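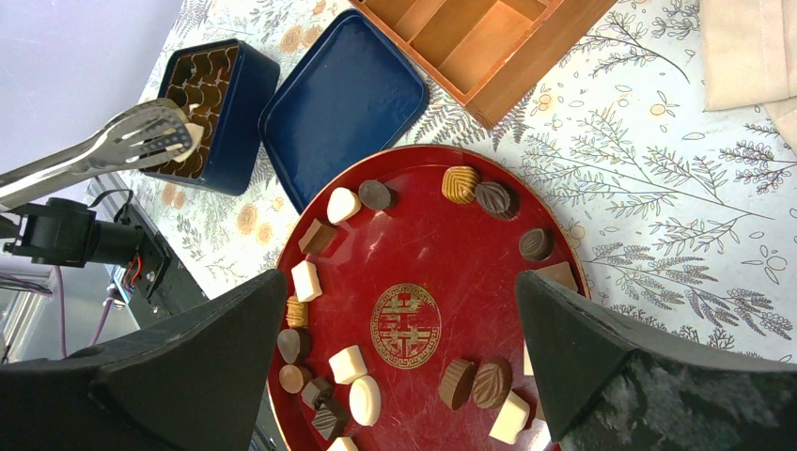 Chocolates on a red tray with a gold double-happiness emblem

Workshop tips: bicycle drivetrain care

Cleaning the chain

Shift to the smallest rear cog. Hold a dry rag around the lower run of chain and backpedal six full turns. Repeat with a clean section of rag until it picks up only light gray marks. Use degreaser sparingly and keep it away from the hubs and bottom bracket — seals do not stop thin solvents.

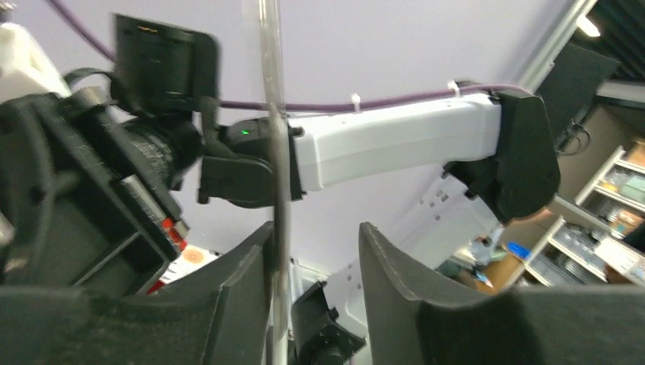 Marcela Charvát writes that she lets the chain dry overnight after degreasing, and that her oil has stayed put longer ever since. An hour in a warm room is the minimum.

Oiling

Apply one small drop to each roller on the inside of the lower run. A typical chain has 105 to 120 links, so this takes a few minutes. Backpedal to work the oil in. 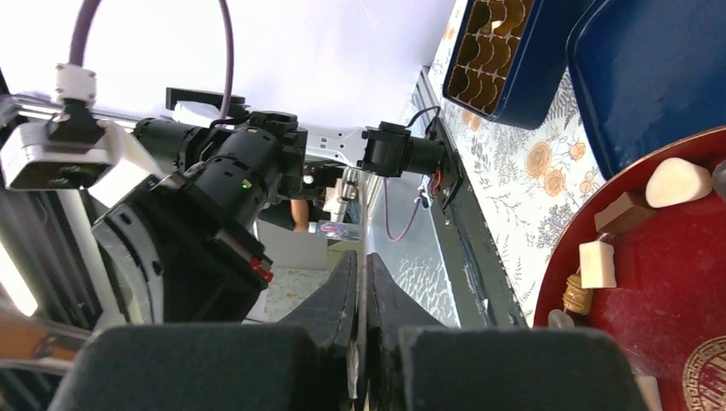 Wait ten minutes, then wipe the outer plates until they feel almost dry. Oil left on the outside collects grit and does nothing for the rollers.

Checking wear

Measure with a steel rule, pin to pin, over 12 full links. A new chain reads 12 inches. Replace it at 12 1/16 inches. Write the date inside the toolbox lid.
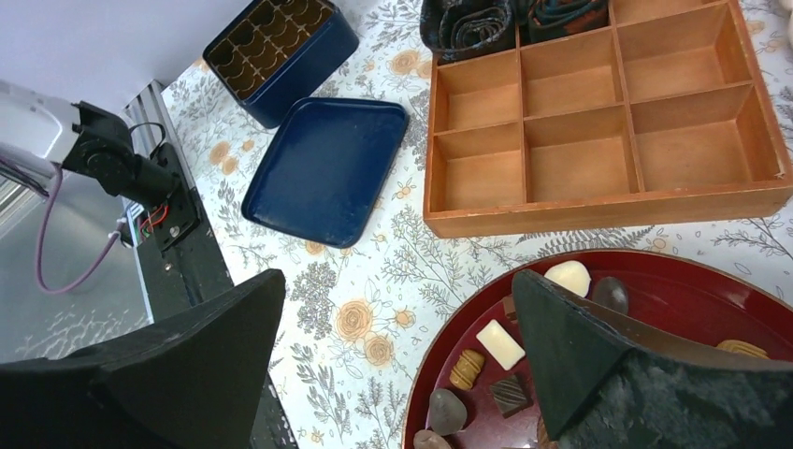
Storing rags

Spread oily rags flat outdoors to dry before disposal. Do not ball them up in a bin. A lidded metal can with some water in it also works.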